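2021-08-11
Müzeyyen Kozan, Benedikt Hinrichs, Elif Naz Aksoy

4. 양팔 로봇의 정리 작업 수행 능력

4.1 과제 선정

집안일과 작업장의 잡일을 기계에 맡길 수 있는가라는 질문은 과제를 어떻게 나누느냐에 따라 답이 달라진다. 바닥 청소처럼 물체를 집지 않아도 되는 일은 이미 제품으로 나와 있다. 반면 흩어진 물건을 집어 정해진 자리에 넣는 일은 사람에게는 쉬워도 로봇에게는 여전히 어렵다. 본 절에서는 후자에 속하는 과제를 다룬다.

과제는 Çınar 작업 목록에서 골랐다. 이 목록은 가정과 소규모 조립 작업장에서 반복되는 손일을 모은 것으로, 수건 개기, 그릇 옮기기, 부품 분류, 블록 정렬 등 10개 항목으로 이루어져 있다. 이 가운데 블록 정렬은 언뜻 놀이에 가까워 보이지만 부품을 지그에 순서대로 끼우는 작업과 요구 조건이 비슷하다. 물체의 종류를 구별해야 하고, 놓는 순서가 정해져 있으며, 방향이 틀어진 물체는 넣기 전에 돌려야 한다. 나머지 항목의 결과는 5절에서 따로 보고한다.

4.2 절차

시연 데이터는 원격 조작으로 수집하였다. 조작자는 2명이었고, 두 사람 모두 시작 전에 연습 시간을 가졌다. 수집한 시연은 모두 1,077건이며, 도중에 통신이 끊겼거나 조작자가 중단을 요청한 기록을 제외하고 1,000건을 학습에 사용하였다. 제외 기준은 수집 전에 정해 두었다. 기록의 동기화와 구간 표시에는 Flovex를 썼고, 학습된 정책의 실행에는 Jidard 제어기를 썼다.

각 시행에서 로봇은 탁자 위의 글자 블록을 나무 받침의 홈에 왼쪽부터 차례로 넣는다. 목표 단어는 시행 전에 지정된다. 같은 글자가 두 번 나오는 단어에서는 어느 블록을 먼저 쓰든 상관없도록 하였다. 블록의 시작 위치와 각도는 시행마다 바꾸었고, 조명은 별도로 통제하지 않았다. 실제 가정이나 작업장에서 빛의 조건을 고정하기 어렵다는 점을 고려한 것이다. 같은 이유로 탁자 가장자리의 물건도 치우지 않았다.

4.3 관찰

가장 안정적인 단계는 블록을 찾아 접근하는 단계였다. 정책은 블록이 비스듬히 놓여 있어도 대체로 손끝을 옆면에 맞추었다. 어려움은 그 뒤에 나타났다. 잡은 블록이 손끝 사이에서 조금만 돌아가도 홈의 벽에 모서리가 걸렸고, 이때 정책은 힘을 줄이고 다시 맞추는 대신 같은 동작을 되풀이하는 경향을 보였다. 사람은 이런 상황에서 블록을 살짝 흔들거나 손가락으로 밀어 넣는다. 시연에도 그러한 동작이 들어 있으나, 빈도가 낮아 충분히 학습되지 않은 것으로 보인다.

두 번째 문제는 팔 사이의 역할 분담이다. 홈의 왼쪽은 왼팔이, 흩어진 블록이 오른쪽에 있을 때는 오른팔이 맡는 것이 자연스럽지만, 받침 가운데 부근에서는 두 팔이 모두 접근할 수 있다.

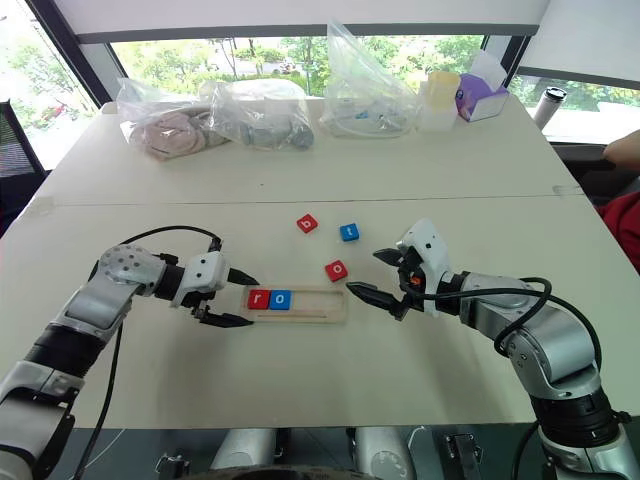 그림 3. 글자 블록 정렬 과제. 받침의 왼쪽 끝에 "r"과 "o"가 놓여 있고, 목표 단어 "robot"의 나머지 세 글자는 받침 밖에 있다.

이 구간에서 두 팔이 동시에 움직이다가 함께 멈추는 경우가 있었다. 충돌 회피 조건을 느슨하게 하면 멈춤은 줄었으나 손끝이 받침을 건드리는 일이 늘었다. 한 팔에 우선권을 주는 단순한 규칙도 시험하였다. 멈춤은 사라졌지만 작업 시간이 길어졌고, 양팔을 쓰는 이점도 그만큼 줄었다.

세 번째로, 작업이 끝났는지를 스스로 판단하는 능력이 부족하였다. 마지막 블록이 홈에 완전히 들어가지 않고 걸쳐 있어도 정책은 팔을 시작 자세로 되돌리곤 하였다. 작업장에서라면 다음 공정에서 불량으로 드러날 오류이다.

이상의 결과로 볼 때, 현재의 정책은 옆에서 사람이 지켜보는 조건에서는 쓸 수 있으나 혼자 맡겨 둘 수준에는 이르지 못하였다. Priltitness 작업장에서 6월에 진행한 예비 시험에서도 작업자들은 로봇의 느린 속도보다 걸린 블록을 직접 빼 주어야 하는 점을 더 불편하게 여겼다. 손끝에 접촉 감지를 추가한 구성은 4.4절에서 비교한다.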